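Londska Board Assembly Kit - Review
Filed under: Workshop, PC Building
Rating: 7 out of 10
Bought from: Moynihan

The Londska kit is sold for practicing desktop assembly. It includes a sheet-metal case, a full-size motherboard, a processor and a printed fixture plate. Memory and power supply are not included. The extrusion the plate bolts to is a separate purchase. I already had a length of it from the Rilanis bench, so I can't comment on Londska's own.

Setup took 53 minutes, most of it spent on the standoffs. Two of the threads in the tray were tight and needed a tap run through them before the screws would seat flush. The instructions are a folded sheet with line drawings. Screw sizes are given but torque is not.

Case. Pale gray-white sheet metal with a ribbed side panel. The ribs add useful stiffness; the panel does not drum when tapped. Cut edges are deburred on the outside and only partly on the inside. Wear gloves for the first session or go over the inner edges with a fine file. With the case lying flat there is good access to the board from above.

Motherboard. Green board, black memory slots with white plastic latches. The latches are the part that matters most on a board that will be loaded and unloaded all day, and these have a firm stop at both ends. After 31 insertions with my own module I found no whitening at the hinge.
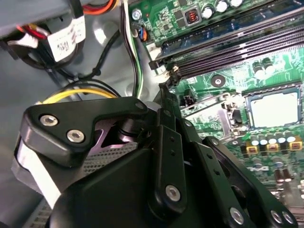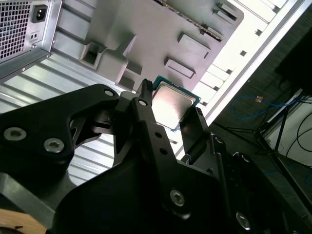
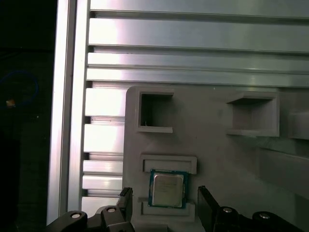

Processor. The heat spreader is reflective enough to be a nuisance under a bench lamp. Move the lamp to one side and the alignment mark is much easier to find. Pick the chip up by its edges and keep fingers off the underside. Londska supplies no tray for it, so keep a clamshell from an older part.

Fixture plate. Matte gray print with rectangular pockets. The square pocket has thick walls and is the better one for anything that must not shift. The wider one has a projecting lip and suits parts that need to come out often. Layer lines are even. Dust does collect in the corners, and a dry brush clears it. My one complaint is the bolt spacing, which is fixed. Slotted holes would have allowed some adjustment along the rails.

Noise, finish, packaging: no remarks. The carton was oversized.

Spares. Moynihan lists the latches and the standoff set separately - delivery was 7 days for the latches, longer for the standoffs. The fixture plate is sold only with the full kit, and no print file is offered. I asked and was told one is planned for October.

Pros: stiff case, durable latches, well-printed plate
Cons: tight threads, rough inner edges, fixed bolt spacing, no chip tray

Would I buy it again: yes, at the same price, with a tap and a file already on the bench.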